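An Afternoon at the Neltness Kitchen Goods Open House

I have been meaning to get out to Neltness for years. I drive past the turnoff every time I visit my sister, and every time I say next time, next time, and then it's dark and I want my supper. So when a card came in the mail saying they were opening up the workrooms for a day, I put it on the fridge and told everybody I was going, so that I'd have to.

I went on 11/24/23, and I'm so glad I did! If you are the kind of person who can spend half an hour in the housewares aisle picking up whisks, you would have been as happy as I was.

Neltness is a small outfit in an old brick mill on the Idell side of the river. They don't make kitchen things themselves. What they do is try them out, all day long, for shops and for makers who want to know whether a thing is any good to live with. Pot racks, colanders, bread boxes, trivets, table coverings, dish racks. You park in the gravel lot behind the building (not the paved one, which belongs to the dentist) and go in by the green door. There was coffee right inside and a basket of name stickers, and the tour groups went off whenever there were enough people standing around holding cups.

Our guide told us they had 284 items on the shelves that day, all waiting their turn or on their way back out. I believe it. The storage room is long and narrow and the shelves go right up to the pipes. I could have stayed in there the whole afternoon. There was one whole bay of salad spinners, and another of those folding steamer baskets that look like metal flowers, and I saw the exact colander my mother had, in the same dented-looking shape, only new. I said so out loud and a lady behind me said hers too.

THE CUTTING ROOM

First stop was the cutting room, where they work on knives, boards and peelers. The floor has rubber mats all over, and it smells like onions, and apparently it always smells like onions. They had three peelers set out and a big tub of carrots and we were all allowed to have a go. I am a straight peeler person and have been all my life. Well, I liked the Y-shaped one best. I did one carrot with each and then went back and did another to be sure. There was a little sheet for writing down what we thought, and I filled up both sides.

They are very strict about boards in there. Every board gets washed, stood on edge and left for 72 hours before anyone measures how much it has bent. Somebody in our group asked whether you couldn't just put it by a heater and speed things up, and the guide laughed and said that was how you get a boat. I have a boat at home, then. It rocks when I chop celery.

THE BAKING ROOM

This one was the most crowded, and I don't blame anyone, there were rolls. They were testing a set of sheet pans from Ganus, all the same size but with different rims, and they'd been baking the same plain roll on each of them all morning. The bottoms were laid out in rows on a counter so you could compare. I couldn't see much between them except for one row that was quite dark. The rolls tasted fine from every pan.

What I enjoyed most in there was the drawer of potholders. They keep every potholder that has ever failed, with a tag tied on saying what happened. Some have holes right through the middle. One of them just said "soup." I would have liked to hear more about soup but we were moving along.

The woman next to me wrote down the oven temperature for the rolls and then lost her pencil, so if she's reading this, it's on the windowsill behind the mixer. I noticed it on my way out and by then your group was gone.

THE TABLE AND LINENS ROOM

A quieter room, up a half flight of steps, with very good light. They try out placemats, runners, oilcloth, drawer liners and so on. I learned more here than anywhere else. Did you know they fold a new tablecloth and press it with a stack of cookbooks to see how long the creases last? I would have guessed some special machine, but it's cookbooks. They have a favorite stack and they don't swap any of the books out.

They also do a spill table with beet juice, coffee, mustard and grape jelly. The mustard is the worst of the lot, it seems. A plain white cotton cloth was hanging up that had been washed 100 times, and I held the corner of it and it was as soft as a baby blanket. The edges had gone a bit wavy. I asked where I could buy one that already felt like that and got a very kind no.

The Murakami room is just past that, named for the family that ran the mill when it was still a mill. It has the old wooden floor and a display of lunch pails and thread spools in a glass case. Go in and look at the ceiling if you get the chance. The beams are enormous.

THE DISH CORNER

I saved my strength for this, being the one in my house who washes up. Dish racks are a sore subject with me. I've owned the chrome kind that rusts at the feet, the bamboo kind that goes gray, and one of those roll-out mats that goes over the sink, which I gave to a neighbor with my apologies. So I had my questions ready.

The thing I wanted to know most was what to look for in the tray. We talked about that for a good long while. Ribs in the floor of a tray keep the rims of your glasses up off the flat part, so there's some air under there. Then you want a corner that's rounded, so you can get a sponge into it, and a lip that isn't so tall you have to tip the whole business on its side to clean it. I'd never once thought about the corners. At home mine are square and there's always a bit of something in them.

We also talked about what goes under the rack. I use a folded towel, and it is always in the wrong place. A wipeable cloth is better, they said, as long as you lift the rack now and then. And I do love a cloth with squares on it. It cheers a counter right up, and you can line your rack up straight against the pattern if you're fussy that way, as I am.
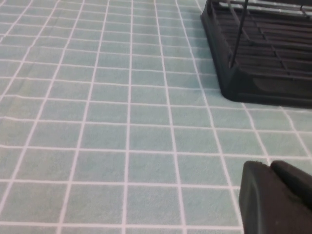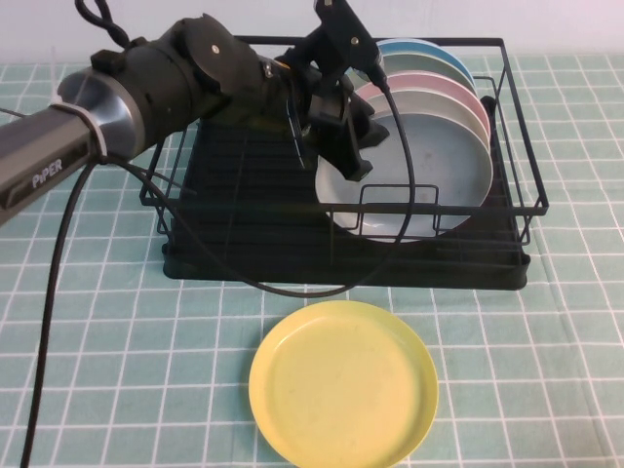 The other question I had was about wire against plastic for the upper part. My feeling has always been that wire holds plates better, and I was pleased to hear that a lot of people who come through say the same. The trouble is mugs. With wire you need somewhere for the mugs to go that isn't on top of the plates, and not many racks give you that. One gentleman in our group hangs his from hooks under the cabinet and won't hear of anything else. He'd brought a photograph of them on his phone and we all had a look. Very tidy hooks.

Someone asked about knives in the rack, and the answer was points down in the cutlery cup or, better, wash and dry them by hand and put them straight away. I got a few looks from my husband on that one. He'd been pretty quiet up to then, mostly eating rolls.

THE LITTLE SHOP

By the green door again there's a table where they sell off things that have finished their testing. It's cash only, so bring some, and bring small bills, the tin was short on change. Everything is marked with what was done to it, which I thought was very fair. I bought a Y-shaped peeler (of course), a pair of trivets with a scorch on one, and a yellow oilcloth runner with a coffee ring you can barely see. My husband bought a salad spinner! We've never owned one and he has never mentioned wanting one. He's been spinning lettuce ever since, and also some parsley, and once a dishcloth.

No dish racks on the sale table, I'm sorry to say. I asked twice.

A FEW NOTES IF YOU GO

They're planning another open house in May, and the card by the coffee said you could sign up with an email address. Wear flat shoes for the half flight of steps, which are steep and have a rail on one side only. There's a lift at the far end of the building if you ask for it at the door. Children were welcome in every room but the cutting one, and there was a play kitchen set up for them in the hall with wooden eggs.

We stayed a bit over two hours and I could have done three. You're allowed to go around again with a second group if there's space - I saw people doing it, mostly for the baking room. Afterward we drove over to Idell and had pie at the diner by the bridge, which was closing, but they let us sit.

I've since taken an old toothbrush to the corners of my dish tray. It took a while. I'm still looking for a rack with rounded ones that will fit between my sink and the bread box, and I've got eighteen inches to work with, so if anyone knows of one, please leave me a note in the comments.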